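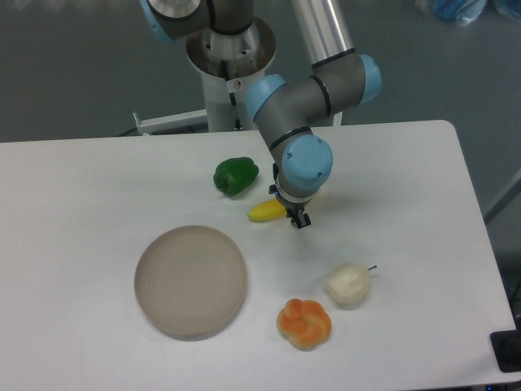 Home | Meetings | Minutes | Water | Contact

Ivovstead Water Users Association
Minutes of the regular meeting, 9 July 2022

Chair: Anjana Marikar
Quorum was confirmed and the meeting opened at 10:05 a.m. The agenda was adopted with item 6 moved ahead of item 5.

1. Previous minutes
The April minutes were approved with one correction. Under "Pressure complaints," the street name should read Tevero Lane, not Tevero Road.

2. Main replacement, Tevero Lane
The chair reported that 1551 feet of the old cast iron main have been replaced with six-inch PVC. The remaining 800 feet run under the county right-of-way and need a separate permit. The application was filed and the county has asked for a revised traffic plan. Sasaki Engineering will supply the plan at no added cost under the existing contract.
Pressure testing of the finished section was completed without loss. Disinfection samples came back clear and the section is in service.
Motion to accept the report. Carried.

3. Valve exercising
Valves on the north loop have been exercised and logged. Two would not close fully: the one at the school corner and the one below the pump house. Both are gate valves of the original installation. Members discussed replacing them now or waiting until the fall shutdown. The school corner valve isolates the hydrant and was given priority.
Motion to replace the school corner valve before the end of summer and the pump house valve during the fall shutdown. Carried, one opposed.

4. Meter reading
Skillik has submitted a proposal for radio-read meters. The setup charge is $3000, with meters billed separately as installed. Questions were raised on battery life, on who owns the reading data, and on whether existing meter boxes are deep enough for the new lids. The proposal does not address the lids.
Tabled until Skillik answers in writing.

6. Leak adjustment policy
Current policy allows one bill adjustment per account per year on proof of repair. A member asked that leaks on the customer side of a shared service line be treated separately for each account. The chair will draft wording. No vote taken.

5. Outdoor watering
The odd/even schedule remains in effect. Drip systems are exempt. The tank level has held overnight since the schedule began, and no change was proposed.

7. Other business
The hydrant at the lower end of Tevero Lane needs paint. The reading of the bylaws amendment on proxy votes was deferred.

Adjourned at 11:40 a.m.

Action items
Marikar: leak adjustment wording; letter to Skillik on lids, batteries and data.
Sasaki Engineering: revised traffic plan to county.
Operator: order valve for school corner.

Comments

dlk_north: Does the school corner valve job mean a shutoff for the whole loop or only our side?

Office: Only the houses between the school and the pump house. Door notices will go out two days before.

R. on Tevero: Our water was cloudy for a day after the new main went in. Clear now. Was that air?

Office: Most likely air. Please call if it comes back and we will flush the line.

pvc_skeptic: I was the one opposed on item 3. Both valves should be done in one shutdown.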